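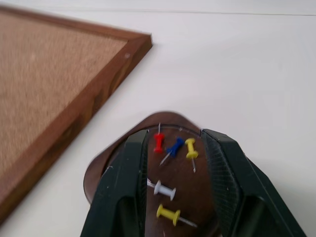

Lucimara Pimentel would like it known that a corkboard is not a filing system, and that anyone who thinks otherwise is welcome to come and find the April parking form on ours. She wrote this at some length in reply to my last item, the one about whether we should have a board at all. She also wants to know why a building where everyone has a phone still needs a piece of cork to announce that the side door sticks.

It's a fair question and I have been avoiding it for two issues. The side door does still stick.

My answer is that I like a board. An email about the side door goes to everybody and is read by Tsutomu Sakai. A note on the board gets read by whoever is waiting for the kettle, and on our floor that is a steady audience. I have learned more from the board in the Kurnum building than from any message with a red flag on it, including that there is a bread swap, that Normunds Žukauskas is selling a canoe, and that he has been selling it for long enough that the price has been crossed out four times. It went up once.

Still, Lucimara is right about the parking form. The old board in the hallway had reached the stage where the notices were holding each other up and the cork had very little to do with it. When we took everything off, Ryota Murakami made a list, mainly to settle an argument, and got to 180 separate pieces of paper. The oldest was a menu from a sandwich shop that is now a bank. Two were instructions for a fax machine. One said only "Please see other notice," and we have not found the other notice.

So the board starts over, with rules. They are short because long rules end up pinned to the board, where they take up the room of two canoes.

Everything gets a date in the bottom corner, written by the person who pins it. After a month it comes down. If you want it up longer, change the date, and know that we can tell.

One sheet per subject, letter size or smaller. The bowling league's poster was magnificent and covered the fire assembly point.

Pins only. Tape takes the surface off cork in little crumbs, and staples go in easily and come out with a butter knife and bad language. We have plenty of pins, mostly in the mug with no handle. Please don't use the good long ones to hold up a business card.

Nothing goes on the wooden edge, either. A brown wood frame looks fine until somebody sticks a label to it, and then it looks like a label forever. I tried vegetable oil on the old frame, then a hair dryer, then a fingernail. The label said FRAGILE and it's still there.

Lay the board flat on a table when you're redoing the whole thing. Tatsuya Ogura and I tried it on the wall the first time, standing side by side with our elbows up, and produced an arrangement that ran downhill to the left. On a table you can slide the sheets around before committing, and the pins stay where you put them down. A white tabletop is handy for this if you have one, as a dropped pin shows up before your sleeve finds it.

The left half is for things that are true all year: phone numbers, recycling, the alarm company, how to talk to the thermostat. The right half is for everything else. Lost gloves are everything else. So is the canoe, Normunds.

As for Lucimara's larger point, I asked around in the hallway whether people wanted the board or would prefer a weekly message. Most wanted the board. A couple wanted both, and one person asked what board, having walked past it since moving over from the Floltgate office.

Anything rescued from the old one is in the shallow box by the printer. It includes the parking form, Lucimara, which was under the bowling league. Claim what's yours by the next issue, and if anybody recognizes a recipe for plum cake in green ink with the oven temperature torn off, I'd like a word – I made it at 350 and it did not go well.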